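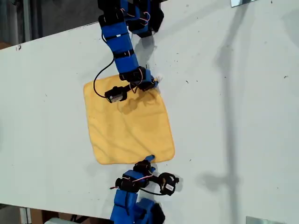
Section 3: Adding a picture book to the Leka story player

1. Switch the player on and wait for the bookshelf to appear.
2. Press Add Book and type the four-digit code printed inside the back cover. The code for Romus and the Tall Hill is 2271.
3. Choose Read to Me or Read Alone.
4. Press Save. The cover now shows on the shelf.

Note: Rhyming titles from Hinley Books have 2 reading speeds. Pick the slower one for children who like to join in.

Caution: Do not switch off while a book is loading. If message 2511 appears, delete the book and start again from step 2.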